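Kitchen sink tips from our robot club

These notes are for the new members who join us in February, and for any school club that wants to teach a two-armed robot to work at a real kitchen sink. I wrote the first version for myself, as a list on the inside of a cupboard door. The students at Tuvcombe asked me to put it on the page, so I have made it longer and I hope more clear.

Our task this year comes from the Grarnness student competition. The robot must take the dishes out of the sink, one after another, and put them in the place where they belong. A person does this without thinking. With the arms it took us 171 attempts before we had a set of runs we were content to send.

Before you begin

Clean the sink first, in the normal way. Hot water, a little washing-up liquid, a soft sponge. Grease on a bowl makes it slide in the fingers, and then the students look for a mistake in the program for an hour when the mistake is on the bowl. We lost a whole afternoon like this.

Dry the basin with a cotton cloth and wipe in the direction of the grain of the steel. Drops of water leave white spots, and in our town the water is very hard. For old spots use warm water with a spoon of vinegar, leave it for five minutes, rinse well. Keep vinegar away from marble, it will eat the polish. On the stone use only water and a mild soap.

Close the tap fully and check it. If it has a pull-down hose, push the hose back to its place so that it does not hang where an arm will pass.

Which dishes to choose

Start with a bowl. A bowl has an edge that stands up and a finger can go over it. A flat plate is harder, as it lies close to the bottom and there is little space below it. Spoons and chopsticks are the hardest of all. Put them in the basin only when the bowl already goes well, say 12 good runs together.

Steel dishes do not break when they fall, and they will fall. The noise is terrible, so warn the neighbours in the next classroom.

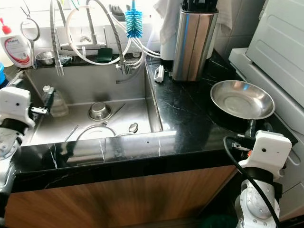

Bowl, plate and spoon in the basin, one arm at each side of the sink.

Do not arrange the dishes too nicely. My students from Estmont used to place every spoon straight, like in a restaurant, and their robot learned only straight spoons. Let one student throw the things in as if he is late for the bus. Change it again for each run.

Cables and arms

Look at the cables before every session. A loop should be long enough for the arm to reach the far corner, but it should not touch the wet counter. Tie it with a soft strap. Hard plastic ties cut into the cable after some weeks.

If water comes on a gripper, stop, switch off the power, and dry it with a cloth. Grażyna Adamczyk, who had the club before me, kept one cloth for the machines and another for the dishes, and we still do so. Wash both at 60 degrees, without softener. Softener leaves a film and the cloth does not take water any more.

Small things that helped us

Work in the same light. We close the blinds at four o'clock and put on the lamp, then the steel shines the same way each time.

A sponge smells after a week. Press it out after use and let it stand on its narrow side.

A bottle brush should hang with the bristles down, so the water does not run into the handle.

Knives stay in the block for the whole session. The students do not use them and the robot does not either.

Write down each run when it is finished, also the bad ones. Our form has 7 lines and it takes less than a minute. The paper form is in the Kołodziej folder on the shelf, please bring a new copy if you take the last one.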